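So our town council race in Alarcón finally got counted, and my guy lost. By 20 votes! Out of 2,752 ballots – I'm still chewing on it.

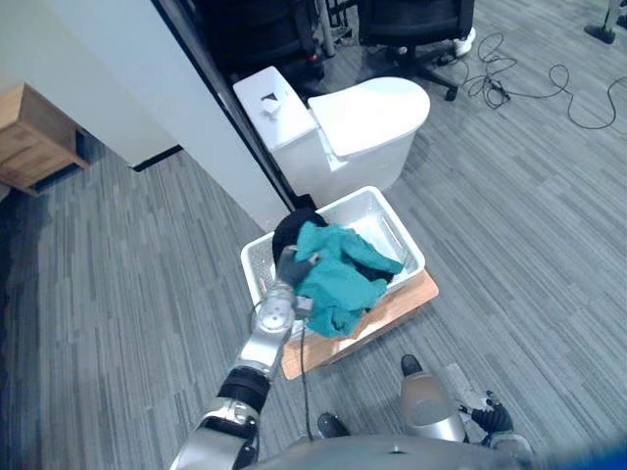

*Teal cloth in the white basket.*

The two open seats both went to the Fasilier Road crowd, who want the bus line cut back. I ride that bus every morning, so you can guess how I feel (grumpy). Turnout was better than in April, at least. 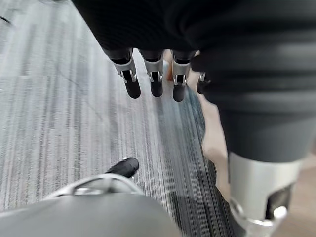
There's talk of a recount, and I'd sign for one. The next council meeting is at 7 pm and I'm going, bus or no bus.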